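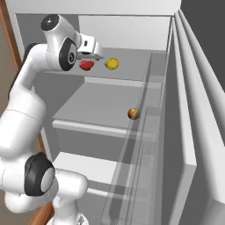
Slide 1. The simulated fridge, with the arm up at the top shelf and the fruit.

Good afternoon, everybody, and thank you for coming back after lunch – I know the cakes were hard to leave. I'd like to tell you about the open day we went to at Westolberg in February, and I'm going to take my time over it, so do get comfortable.

(Wait for the door to close.)

We had expected a big hall and a lot of noise, I think. What we got was a warm room upstairs, a large screen and Kamonchanok Saithong, who welcomed us as though we were cousins she hadn't seen in years. Her team builds kitchens inside a computer and lets a robot arm practise in them. The program is called Stokov, and she told us it had been through 1,859 practice runs on the fridge before we arrived. Let that number sink in a little. I don't suppose I've put the shopping away that many times myself!

Do look at the red fruit under the fingers, and the yellow one beside it. We had quite a lively argument in our row over whether the red one was an apple or a tomato, and I'm sorry to say I missed part of the explanation because of it.

(Pause here for guesses from the room. Then next slide.) 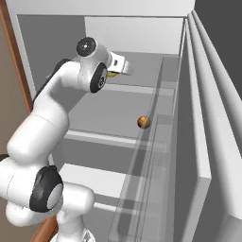 Elínborg Kjærgaard

Slide 2. Now, I want you to keep your eye on the little orange ball on the middle shelf, over towards the open door. Part of it is behind something see-through, and Usman Magsi, who was sitting next to me, asked whether that sort of thing makes life harder for the robot. Kamonchanok was delighted with the question. She said clear plastic is a nuisance for anything that has to judge where an object is, and she talked about it so happily that we ran well past the tea break.

The hand is right inside the top of the fridge, and you can see how much of the arm has to follow it in. I hadn't thought about elbows before that day. I reach in for the milk and my elbow looks after itself, but in Stokov every joint has to be somewhere sensible, with shelves and a door to think of as well.

(If time is short, skip to the questions.)

We had three turns each at the controls. My first was dreadful, my second was worse, and I'd rather leave the third out of the minutes. Usman was very good at it and has been unbearable ever since.

Westolberg would be glad to have another group from us, so please put your name on the sheet by the urn if you'd like to go. Questions now – Oranuch has the microphone.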